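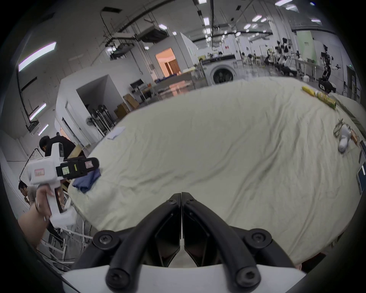 Sheet station with handheld grippers in use.

Planning and Budgeting for a Handheld Gripper Setup: Frequently Asked Questions

Last updated January 15, 2022

These are the questions Nondow gets from labs and companies that are working out what to buy before they start recording household tasks with handheld grippers. Prices change, so most of them are kept on the quote sheet. For anything not covered on this page, write to Rosalie Gisler in equipment planning.

Do we need to buy a robot first?

No. Handheld units can be used without a robot on site. Many customers start with handhelds and order an arm or a mobile base in a later budget year. If you already know which arm you'll end up with, tell us before you order. The jaws on the handhelds should match the jaws on the arm, and changing them afterward costs more than ordering them together.

If the arm hasn't been picked yet, go with the standard two-finger jaws.

How many handheld units should we order?

One pair per working station, plus one spare unit for the site. Folding, making a bed and most other cloth work needs both hands. If your tasks are all single-handed (putting cans on a shelf, for example) you can start with one unit per station, but most teams that start this way come back for the second.

For larger sites, the biggest order we've planned was for the Esteban hall, which has 17 stations. They took one pair per station and kept the spares in a locked cabinet by the office. You don't need to copy that. Most first orders are for one or two stations.

What does the standard kit include?

Two handheld units, one charger, two sets of replacement finger pads, a case and the tool for the finger screws. It doesn't include the recording computer, the station surface or any of the objects. Customers sometimes assume the computer is part of the kit and leave it out of the request, and then it has to go through purchasing on its own. Please check that line.

What size of room do we need?

Less than most people expect for one station, and more than they expect for three. A station needs the surface itself, clear floor on the sides where people stand, and a spot for a computer where it won't be bumped. Then you need room for everything that isn't in use: boxes, spare linens, folded carts. On floor plans this last part is usually missing.

If robots are going to share the room, mark their area on the plan from the beginning, including where they sit when they're parked. Moving stations later to make room for a base means moving the power too.

Can we use an ordinary bed or table for the surface?

Yes. An ordinary bed or table from a store is fine for most work. What matters is the height. People lean over a low surface all day and get sore backs, and the session times drop. If you can try the height with two or three of the people who'll be doing the work before you order in quantity, do that.

Buy fitted sheets in more than one color. Dark cloth on a light sheet is easy to see in the recordings, and light cloth on a light sheet is harder, and you'll want both at some point. Sheets also wrinkle and slide. Put linens and laundry under running costs in your budget, not under setup.

What should we budget for task objects?

Set aside $1000 per station for the first year. It covers cloths, towels, cans, tubes, packets, bags, bowls and whatever else your task list calls for, with replacements. Food packaging goes quickly. Cloth lasts longer but it fades and stretches, and if you're comparing recordings from different months it helps to have bought several of the same item at the start.

Keep this as its own budget line. If it's folded into "supplies" it tends to get spent on printer paper.
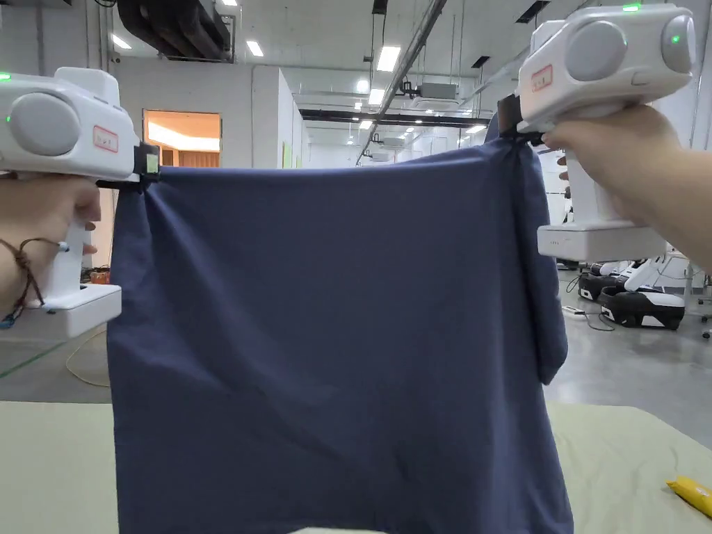 Labels and spare parts are a small cost and should be in the first order. Every unit, charger and case needs its own mark from the day it arrives, or you won't be able to tell which unit has been repaired and which hasn't. Printed asset tags are fine, and so are handwritten ones. The two white grippers stretching the navy cloth between them each carry a small red-bordered label, marked by hand, on the side of the body, and a label in that position can be read without putting the unit down. Whatever you use, write the same mark on the repair sheet. For spares, order an extra set of pads per pair and a bag of finger screws for the site.

How long do the finger pads last?

It depends on the material you handle. Smooth plastic is easy on them. Rough towels and cardboard wear them down. At Esteban they change pads after 40 hours of use on towels and leave them on much longer for everything else. Start with that interval and adjust it once you've looked at your own pads.

Worn pads don't always look worn. If people start squeezing twice to pick up one layer of cloth, change them.

What is the lead time?

The standard kit ships in seven weeks. Custom jaws take longer and we'll give you a date on the quote. If your budget year closes in June, get the request to us well before then, with the purchasing contact's name on it. Orders that come in during the last days of a budget year can be accepted, but the invoice date may fall in the next one, and your finance office may or may not be happy with that.

Should we buy, lease or rent?

Buy if you expect to record for more than a year. Lease if your funding is paid out in steps and you can't commit the full amount. Short rentals are for trials only. Rental units come with used pads and a basic case, and the rental fee is credited if you buy afterward from the same quote.

Leased units have to come back with all parts. Missing chargers are the usual problem.

Can we mix your kit with equipment from other suppliers?

Usually. Customers use Vendex racks and carts with our kits and the cases fit on the standard shelf. The Vorneretti charging cabinet holds our units as well, although the doors don't close fully over the long-handled version. Ask before you order the cabinet if you have the long handles.

We don't repair other suppliers' handhelds, and we'd rather not have them on the same charger.

Do we need special lighting?

No special lighting, but it should be even. Regular ceiling lights over the whole work area are better than one strong lamp over the station. Watch for a bright doorway or a window behind the surface. If you can't avoid it, put up a partition or turn the station. Both are cheaper than new lights.

What about power and cables?

Plan one outlet strip per station and mount it to the wall or the leg of the desk if you can. Cables that cross a walking path need a cover. Floor covers are cheap and are the item most often left off the first order, so add them now. If your building needs an electrician to add outlets, get that quote at the same time as ours. In our experience the electrician's date decides the opening date more often than the equipment does.

How many people does a station need?

One person to do the task. One more to reset the objects and keep notes can look after two stations if they're next to each other. With a bed station, having a second person to straighten the sheet saves a lot of time. Staff time will be the largest number in your budget by the end of the first year, so please don't work it out from equipment cost alone.

Include training. Most people are comfortable with the handles after a short session, but folding a large cloth neatly with grippers takes practice.

What do customers usually forget?

Storage, laundry, floor covers, a chair, spare screws, shipping insurance, and a line for repairs after the warranty ends. Also disposal, if you're in a building that charges for taking away cardboard.

Do you give discounts to schools?

Yes, with a letter from the department. The discount applies to kits and spare parts. It doesn't apply to shipping or to custom jaws.

Can we see a setup before ordering?

Visits to the Esteban hall can be arranged through Rosalie Gisler. Bring your floor plan, even if it's a rough sketch. Groups should be small. Closed shoes are required, and parking is on the street side only.

Can you look over our budget before we submit it?

Yes, and there's no charge. Send it as a spreadsheet. We'll mark anything missing and any quantity that looks too high or too low. We don't comment on salaries.

Comments

kpl_robotics: The note about height is good. We bought tables for three stations without trying them and have had them up on blocks ever since. Does the school discount cover replacement cases?

Nondow Planning: Yes, cases count as spare parts.

tessam: Is the seven weeks counted from the purchase order or from the signed quote? Our office treats those as different things and they can be a month apart.

Nondow Planning: From the purchase order.

benchnotes: We have the Vorneretti cabinet with the long handles. If you take out the middle shelf the doors close. You lose the space for two units though.

oldgreenvan: $1000 was too much for us, we do mostly towels. Spent less than half. I'd say it depends a lot on whether you're using food items.

kpl_robotics: Same for us with towels. The year we did groceries it was all gone before June.

Contact: Nondow Equipment Planning, attn. Rosalie Gisler | Copyright 2022 Nondow. All rights reserved. | Back to top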